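Tarar Automation, Pradley site
Safety notice thread – handling cell, January

1/7 We are publishing the findings of our review into the unplanned arm movement in the Pradley handling cell. Nobody was hurt. The cell was taken out of use the same morning and the full report has gone to our customer, Redon.

2/7 The fault arose during a slow-speed trial. On receiving a hold command, the arm carried on for 400 milliseconds before it stopped. The permitted limit is 100.

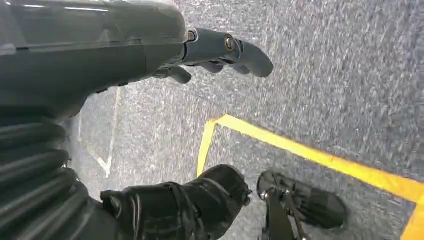 In that time the hand travelled 20 centimetres past its set point. The operator pressed the stop button and followed the written procedure correctly.

3/7 The cause was a software setting. Update 323 to the Nosik controller had returned the stopping delay to its factory value. Our checklist did not require staff to read the value back after an update. It should have done.

4/7 Floor markings were also reviewed. Yellow tape shows positions on the carpet, but it does not stop a moving arm. Staff must stay outside the arm's reach whenever power is on, wherever the tape happens to run.

5/7 Trials with sheet-metal parts on the steel tables may resume only at reduced speed, and with a second person at the stop button.

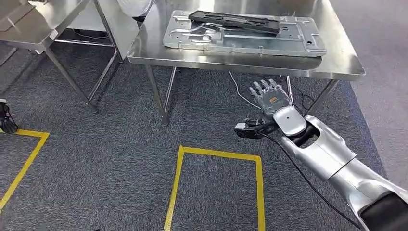 6/7 From this month, every controller update will be followed by a timed stop test. The result must be signed before any part is placed on a table.

7/7 Questions from staff and contractors should be sent to Kobina Agbenyega, Head of Site Safety. Sites using the same controller – including those run by our partners – are asked to check their stopping delay before the next shift.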